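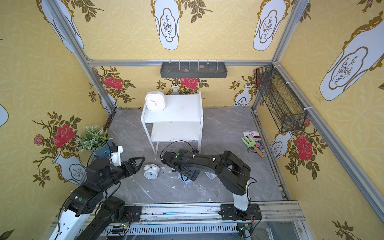

What happens to the people on a shop floor when robot arms start doing the tidying?
They get a different job, and at Hakine most of them seem to like the new one better, although it took a long winter to get there.

Hakine handles household returns. Every clock, plant pot, side table and garden tool that a customer changes their mind about comes back to a low brick building behind the rail yard, where it has to be unpacked, looked over, sorted and sent on its way again. On an ordinary day that means up to 1000 items. For years all of it went through human hands at long benches, and the hands got tired.

Bakari Were ran one of those benches. These days he runs a row of robot cells, and he is terrific company on the subject. He will tell you about grip force over his sandwich. He will tell you about it again on the way back from lunch, with gestures.

"I used to go home and my wrists would hum," he says. "Same lift, same turn, same put-down, all day. Now my wrists are fine and my head is tired. I'll take it."

The cells were built by Basinance, a small integrator that got its start making fixtures for furniture factories. Each one is a compact enclosure in aluminum extrusion, with a pair of black arms working side by side over the floor of the cell. The walls are papered in yellow with vases and roses, and the floor has a gray marble pattern. Clocks are one of the trickier families of goods, and the clock sessions are the ones people stop to watch. A twin-bell alarm clock is all curves and knobs. A flat round one gives a gripper very little to get under. Put both on the floor near a small table, with a garden fork and a seed packet off to the side, and the arms have real decisions to make - which thing first, which arm, where to take hold.

The people make plenty of decisions too. Before the cells came in, a sorter's skill was speed. Now it is closer to coaching. An operator lays out the goods, starts a run, watches the approach and steps in when an arm is heading for a bad grasp. Then the run gets a grade and a short note. Good notes are prized. Were reads the best ones aloud at the start of the shift, and one of them ("came at it like it was a doughnut") has become a term of art on the floor. Everybody knows what a doughnut grasp is. The engineers at Basinance use it in their reports.

I spent most of a morning beside the cells and was surprised by how absorbing it is. You start leaning with the arms. You catch yourself holding your breath when a gripper drops toward a clock face, and so does everyone else, including people who have seen it hundreds of times!

The change was not smooth. The first two cells arrived in December, the busiest month in returns, and for weeks they were mostly in the way. Sorters had to walk around them to reach the tape guns. Training happened in half hours stolen from a full schedule, and the first manual was written for engineers. A few of the longest-serving people said flatly that they were being asked to teach their replacements, and they said it in front of management.

Management's answer was to put something on paper. Hakine agreed that no bench job would be cut during the first stage of the program, and that anyone who trained on the cells would move up a pay grade once they could run one alone. So far 30 people have made that move. Others tried it and asked to go back, and the benches still need them. Boxes have to be opened, and an arm that can take hold of a clock is no help with a carton that somebody has wrapped in an entire roll of tape.

Pay helped, but so did a less obvious decision. Operators choose what goes into a session. Basinance had wanted a fixed list, the same goods in the same order, and the sorters argued that returns never come that way. A real box from a real household might have a packet of seeds under a table leg. They won that one. Sessions now get set up by whoever is on shift, and the layouts have a certain flair. Some operators are generous to the arms and leave plenty of room. Were is not generous. He likes to put round things where they are hard to reach.

"If it's easy, what did we learn?" he says, already grinning.

Each cell is expected to get through 500 graded attempts before a new family of goods is cleared for regular work. Small kitchen tools passed quickly. Clocks are taking longer, and soft packets longer still. The numbers go up on a whiteboard by the door, in marker, and there is some friendly needling between the early and late shifts over whose cell is ahead.

There are things people miss. The benches were sociable, with eight or ten people talking across a pile of lamps, and the cells spread everyone out. Several operators mentioned it without my asking. Hakine has moved the grading desks together so that notes get written in company, and the noise level at that end of the building suggests it is working.

The next stage adds a second row of cells along the loading side. Were has asked for wider aisles this time, a manual written by the people who use it, and a start date well clear of the holidays. He has the aisles in writing. The manual he is drafting himself, in the evenings, and the chapter on clocks is already the longest one.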